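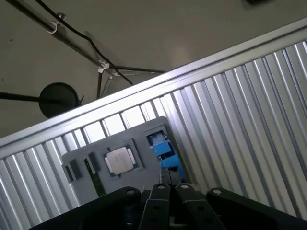 Robot cell for CPU and RAM handling: what happens to the bench techs?

Posted in Shop Floor Help > Automation > Staffing and Training

Ileana Dumitrescu
Wednesday, 7:42 am

I supervise the component recovery bench at a refurbishing shop. We pull processors and memory from retired desktops, sort them, and load them into trays for the test station. Until December all of the loading was manual. We now have one arm with a two-finger parallel gripper doing part of it. The integrator is Zallmont. The tray is flat gray plastic with molded recesses, one part type per recess, and the CPU and RAM positions are the ones that matter for throughput.

The cell runs one shift. On a normal shift it places 588 parts. The bench, with two techs, used to place 657. Management expected the number to go up. It went down, and the techs are now spending their time on things that were not in anyone's job description: clearing faults, re-seating modules, wiping fingers, reteaching a pick position after somebody bumps the fixture.

What I need to know:

How did other shops rewrite the bench tech role after a cell like this went in? I have an old document that says "loads trays" and not much else.

Should fault recovery be paid at a different grade? Two of my people can do it. One of them does not want to.

Is the drop in count normal for the first few months, or should I be going back to the integrator?

I have no authority over the purchase. I do have authority over the schedule and the training hours, within limits.

3 replies

Malhotra
Wednesday, 9:15 am

Taking the count first. Compare parts accepted at test, not parts placed. When we put in a similar cell, placements dropped and rejects dropped with them. If your manual figure of 657 includes parts that were placed badly and came back, it is too high. Pull the test station log for the same weeks and subtract returns from both figures. Do that before you call the integrator, or they will do it for you in the meeting.

Next, split the stops by cause. Ours went on a paper sheet taped beside the cell door with four columns: time, recess, what the tech found, what the tech did. After 13 shifts we had enough to see that most of the stops came from memory modules. A module standing on edge in a long slot gives the fingers a narrow target, and a small error in tray position shows up there first. A CPU with a metal heat spreader is more forgiving from the side, but the tech has to know that the underside is not to be touched when clearing a drop. That went into our training as its own item.

On the role, we rewrote it in three parts.

Cell tending. Load and unload trays, confirm the tray is seated against the stops, restart after a routine stop. All bench techs. Two hours of training and a sign-off by the lead.

Fault recovery. Jog the arm clear at reduced speed, inspect fingers and fasteners, re-seat parts, verify one pick before returning to automatic. Trained techs only. Sixteen hours, most of it on the cell.

Position changes. Reteaching a point, changing grip force or speed. One named person per shift, with a written entry for every change.

The third part is the one I would not leave open. Before we restricted it, three people were correcting the same pick point in different directions. Each correction worked on the tray that person happened to have in front of them. Fix the tray location first. If the tray can be set down at a slightly different angle each time, reteaching will not hold.

Your manual work does not go to zero. Keep a bench position with lighting and static protection, and rotate people through it. Techs who only tend the cell lose their eye for a damaged contact or a bent pin within a few months, and then you have no one to inspect the parts that the cell rejects.

bench_4_nights

I am one of the people being written about, different company. Some of this may be of use.

The loading itself was hard on the hands and I do not miss it. What changed for the worse was the pace of the day. Loading by hand, you set your own rhythm and you could talk. Tending, you wait, then the stack light changes and you have to be there at once. Our supervisor counted the waiting as idle time and gave us labeling to do during it. Then recovery times got longer, for obvious reasons, and that was put down to the techs as well. If you assign fill-in work, accept the longer recovery time on paper.

About the pay question: yes. If a person is allowed to move the arm, that is a skill and it should have a grade. Ours was unpaid for the first year and both of the people who were good at it left, one of them to the integrator.

About the tech who does not want to do it: ask what part. With us it was one man who was fine with the mechanical side but did not want to be the one who got called at home. We took call-ins out of the duty and he signed up the same week.

Also put the e-stop reset procedure where it can be read while standing at the cell. Ours was in a binder in the office.

Funda

Mostly agree with Malhotra. Two corrections and one addition.

Sixteen hours is too short if the tech has never used a pendant. At the Nelasbridge site we budgeted 24 and used all of it. The extra time went to coordinate frames. People jog in the wrong frame, the arm moves in a direction they did not expect, and they stop trusting it.

I would not use a paper sheet past the first month. Nearly 100 rows in, no one reads it. Use fault codes in the controller if the integrator has set them up. If they have not, ask for it as part of acceptance. It is a small job for them and hard to get once the final invoice is paid.

The addition is finger condition. Put a check of the finger screws on the start-of-shift list. A finger that has worked slightly loose still picks most parts, so it looks like a random fault and the techs get blamed for seating. Witness marks across the screw heads make the check a matter of seconds. Whoever does it initials the sheet (this one can stay on paper).

For grades, look at what your maintenance department pays for its lowest level and set fault recovery at or just under that. HR will ask for a comparison and that is the closest one you have in the building.

Ileana Dumitrescu
Wednesday, 4:30 pm

Thank you, all three. I pulled the test log at lunch. Returns on the manual weeks were higher than I had been told, so the gap is smaller than I wrote. I have not finished the subtraction for the cell weeks.

The tray does shift. There are stops on two sides only. I have asked Zallmont for a quote on a clamp and for the fault codes in the same message.

I am going to use the three-part role and take it to HR with the maintenance comparison. Funda, if you still have the topic list for the 24 hours, please post it or send it to me through the site.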